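Projektbericht Tischordnung im Gemeinschaftsraum Nestau

4.2 Eindecken und Platzbedarf

Der zweite Teilversuch betrifft das Einzelgedeck. Untersucht wurde, wie viel Fläche Teller und Platzset beanspruchen und wie sich die Lage des Sets auf die freie Tischfläche auswirkt. Glas und Besteck blieben unberücksichtigt, sie folgen in Abschnitt 4.3.

Für das Set wurden 2 Lagen verglichen: mittig vor dem Sitzplatz und seitlich versetzt. Der Randabstand war mit 200 mm vorgegeben — gemessen von der Tischkante bis zur Tellermitte. Die Messwerte wurden von Trinity Ferreira protokolliert und stehen in Anhang B.

Bei seitlicher Lage bleibt eine zusammenhängende Ablagefläche erhalten. Längsstreifen erleichtern das Ausrichten an der Tischkante, da Schrägstellungen früh auffallen. Der Teller wird stets am Rand gefasst.

Abb. 7: Weißer Teller auf heller Tischplatte in Holzoptik, gestreiftes Platzset rechts.
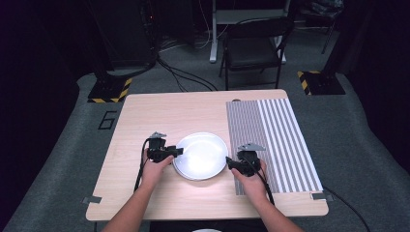
Cletus Ambrose wandte in der Zwischenbesprechung ein, ein Set neben dem Teller erfülle seinen Zweck nicht, die Platte bleibe dort ungeschützt, wo gegessen werde. Der Einwand wurde übernommen. Die seitliche Lage gilt im Folgenden nur für das Vorbereiten der Plätze, zum Essen wird das Set unter den Teller gezogen.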